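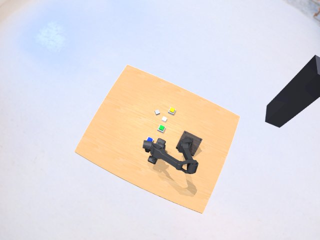 Simulated arm, wooden table, three push buttons: yellow, green, blue.

Mirko Martinelli
Spent my Friday reading quotes for a button-pressing robot cell. Thread, mostly complaints.

The Flenia offer leads with a render like this one. Very clean table. I asked what the sim costs us per seat and got a brochure back.

Semaan wants 14 weeks for delivery and half the money up front. The other half is due on "acceptance," which their contract never defines. I've sent it back twice.

Line item I keep staring at: 234 hours of integration. For an arm that pushes buttons on a test panel. Ornella Colombo ran our last cell and she says whatever they quote, budget for the fixture getting redone. We redid it in February. It wasn't in the budget.

Also missing from all of these: spare gripper fingers, a guard, the floor anchors, somebody's time to retrain it when the panel layout changes. Ours changed 5 times last year.

Rosario Fiore asked why I'm so down on simulation. I'm fine with it for checking reach. Buttons close to the base, gripper open, sure, you can learn something from that. I won't sign a purchase order off it.

What I've asked both vendors for: a run on our own panel, 114 presses per color, with the misses logged and the log handed over to us. Semaan said maybe. Flenia wants to "align on scope" first.

Meeting with purchasing is Tuesday. If you've bought one of these and still have the real invoice, my DMs are open.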